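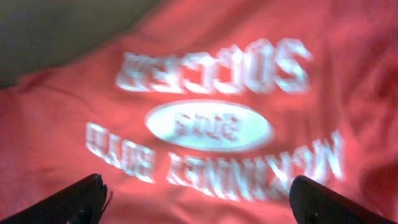

*Red garment with white print, Stimar listing.*

**Textile Resale Board › Policy and Practice › Condition grading for printed garments**

**Registrar_Stimar** wrote on 14 Feb 2025:

Members are invited to comment on the proposed change to the grading of printed garments. Under the current rule, any cracking in a print places the item in Grade C, whatever the state of the cloth. The proposal would give the print and the fabric separate grades, both to be shown in the listing title. The change would apply to new listings from March. Existing listings would keep their present grade until they sell or are withdrawn.

Please limit replies to the proposal itself. Questions about fees belong in the Accounts section.

---

**hemline_82** wrote:

Our shop supports the proposal. We handle a large number of team shirts and printed tees, and the single grade has never served them well. A shirt with sound seams, a clean collar and one hairline crack in a numeral is now listed beside shirts with holes. Buyers who only want something to wear to a match pass over both.

I would ask that the word "cracking" be defined. Fine lines that show only when the print is stretched should be treated separately from lines that show when it lies flat.

---

**Prundora Returns Desk** wrote:

We must record an objection. Our desk processed 788 returns on printed garments last year, and the most common complaint was that the buyer had not read past the title. Two grades in one title will be misread. A buyer who sees "A/C" will remember the A.

If the board wishes to separate the grades, the lower one should come first in every case.

---

**hemline_82** wrote:

With respect, the order of the letters will not cure a failure to read. The title is the one part of the listing that buyers do see, and it should carry both facts.

---

**lysenko_wholesale** wrote:

Lysenko takes no position on the order. Our concern is labor. We list in lots of up to 3000 pieces, and a second inspection of each piece is a real cost. We request that lots above a stated size be exempt, or that a sample inspection be accepted.

---

**Prundora Returns Desk** wrote:

We could not support an exemption for lots. Many of those pieces are later resold one at a time under the grade they arrived with — the error simply moves down the line to smaller sellers.

---

**remerov_mill_end** wrote:

One point on care labels, if it is in order. Remerov has long advised washing printed items inside out in cool water and drying them on a line. Much of the damage under discussion comes from hot dryers. A short care note in each listing would do more for print condition than any number of grades.

---

**Registrar_Stimar** wrote:

The care note is a useful suggestion, but it falls outside the present proposal. Please submit it as a separate item under Rule 3.

On definitions, the draft will be amended to read "cracking visible with the garment lying flat and unstretched." The lot question remains open. The Prundora request that the lower grade come first will be put to members as an alternative wording.

---

**lysenko_wholesale** wrote:

Noted. We will submit figures on inspection time before the vote. We maintain that a sample inspection is fair for unsorted stock.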